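Hi Jummai,

You asked for the short version this time, so I'm skipping the slides. Most of this covers February, plus the catch-up we did after the Herrera grippers got new finger pads. Money is on track and I'm not asking for any changes to the plan you signed off on.

The big thing first: we passed the demo target. We promised you 300 home demonstrations by the end of this stage and we have 323, all done by hand with the hand-held grippers. Of those, 249 have been checked start to finish by Khôi Lã and are good to train on. The rest are waiting in his pile, and he's a careful guy, so it'll be a while yet.
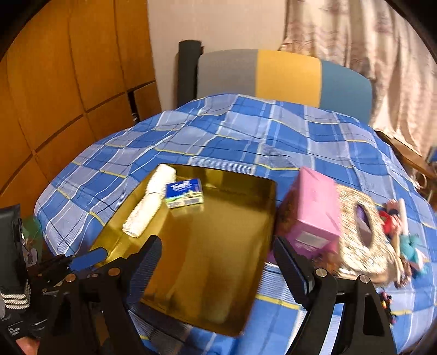 Grummont, 30 March 2026

Tidying and tray tasks are where most of our hours went. Marcelino Sampaio wrote the task cards and kept them really short (one line, like "move the towel" or "put the tissues back"), and people got going so much faster than they did with the old two-page sheets! We let them use whatever surface they have at home, beds included, and we don't ask them to clear away their other stuff first. The Dasisance model we started from had only ever seen bare tabletops, and it was lost the minute a patterned sheet showed up.

Remote control is the slower half. We got 183 runs through the Ollero station before the end of February, and Tamer Khasawneh thinks the lag is what's holding us back. I tried it myself for an afternoon and I was terrible at it – I kept closing the fingers too early. Doing the same job with the gripper in your own hand takes maybe ten minutes to learn. I'd still like to keep both going, as the remote runs match the real arm's reach and the hand ones don't always.

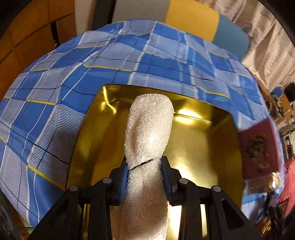
Soft things are still our weak spot. A box has sides and the model can find them, but cloth changes shape as soon as you squeeze it, so the person showing the task has to pick a good place to grab and stick with it. A rolled towel held at its narrow middle, with both blue pads pressed in on it, is the kind of grasp we now ask for on the card. Ebere Okonkwo went back through the older towel demos and found people grabbing just about anywhere, which explains a lot of the wobbly behavior I complained about last time. She's redoing the worst ones.

Shiny trays are the other headache. The glare moves whenever the gripper moves and the depth guess jumps around with it. Tamer has a fix he likes, but I haven't seen numbers yet, so please don't pass that along as a result.

Next up is finishing the checks, then a first training run on the hand demos alone, then one with the Ollero runs mixed in. I'd like to borrow Marcelino for another month if his other project can spare him. Could you ask? The spending sheet is in the usual folder.

Thanks – talk soon.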